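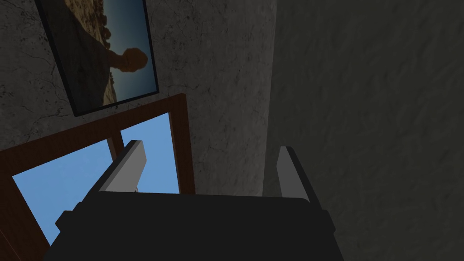
Notebook, Cisturton workshop, December

Started before seven to get a clear run at the simulator. The first two-armed machine goes onto the returns bench at Pusmont in the new year, and until then everything happens in the simulated room. I'm more excited about this one than anything we've done since the label printer line, and I'm trying to keep my notes calm enough to be useful.

Main job this week is the handover between the person on the bench and the machine. At present one packer takes a returned item out of its bag, turns it over, decides, and puts it on one of the shelves. A busy shift brings in 1,066 items. The deciding takes skill. The lifting and shelving after it is what gives people sore shoulders by mid-afternoon, and that's the bit we want the arms to take.

Two of the packers came over and watched the morning runs on the big monitor, which was brilliant. They spotted in ten minutes what we'd missed for a fortnight: our script assumed things arrive one at a time, evenly spaced. They don't. A sack gets tipped out and you get a heap, then a lull. One of them said she uses the lull to wipe down and have a drink, and she'd like to keep it, please. So the script now takes heaps and lulls, and the machine is allowed to stand idle. 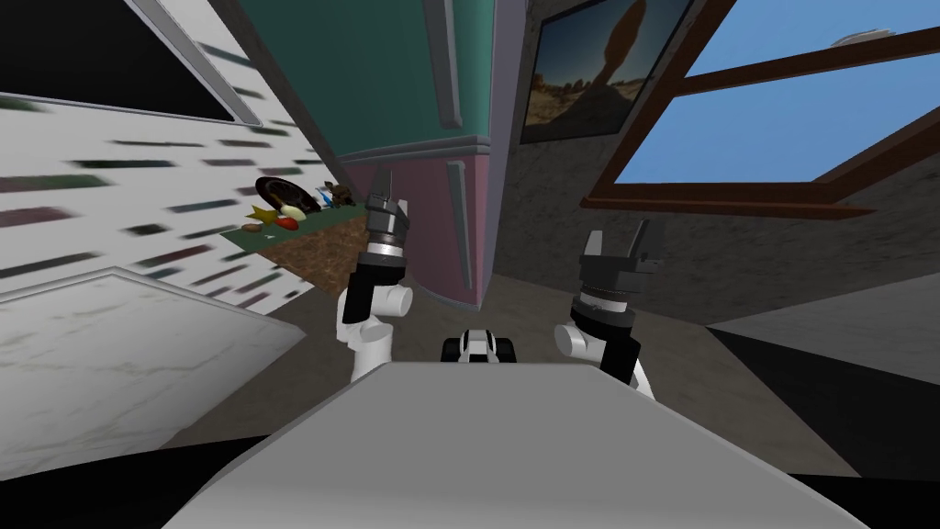
Changed the start pose as well. With both grippers up and open, the planner has a lot more choice about which arm goes first, and the dithering on left-side reaches has nearly gone. I've saved it as the default. Please don't overwrite it without a note in here!

Did a block of 528 runs overnight with the old start pose and another of the same size with the new one. Haven't been through all the logs. What I've read so far is good, but the low reaches still go wrong more often than the high ones, and I'd like someone else's eyes on that before we tell Pusmont anything.

Close-in views are next. The wide view is fine for deciding where to go and not much help for the last hand's width, where most of our failed picks are. 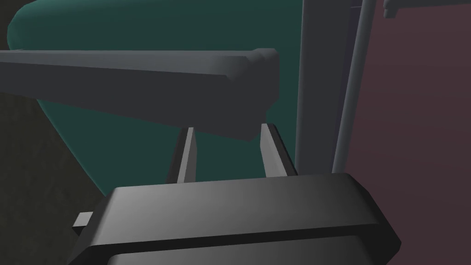 View over the gripper, fingers open, nothing held.

Tried the Skekudska planner again for the close work. Slower to start, much smoother at the end. The Levchenko one is quick and jerky, and the packers disliked it straight away: "I wouldn't stand next to that." Worth writing down in full, that. We'd been scoring on time per item and had nothing at all on the sheet for whether a person would be happy working a step away. There's a column for it now. They fill it in, we don't.

Other things from the chat over tea:

They want to be able to stop it with an elbow, hands full. The button on the drawing is far too small and in the wrong place.

They want it to leave the odd ones alone. If it isn't sure, put the item back in the tray and let a person look. I'd set the limit too bold. Turned down by 25 per cent, will see how the tray fills up.

They asked who clears a jam. Fair point, the plan only says "operator". It needs to be paid at the higher rate if it's a new duty, and I've passed that on to the Pusmont manager in those words.

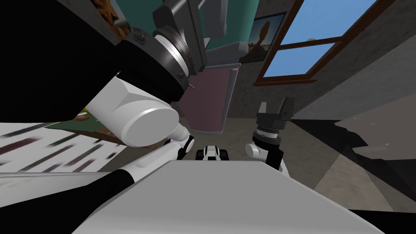 Does this mean fewer people on the returns bench?
The plan for Pusmont keeps the same number on each shift, with one person moved from shelving to checking and training given in paid hours. It's written down for the trial only, and the packers have asked for the same in writing for afterwards.

Still to do: low reaches, the elbow stop, and a slower approach speed whenever a person is within arm's length. Budget for spares is 3,000 and I've not touched it yet.

Kit booked again from two tomorrow. The packers are coming back and they're bringing a proper sack of returns so we can copy the mess – can't wait. Somebody needs to free up the long table and find the scales.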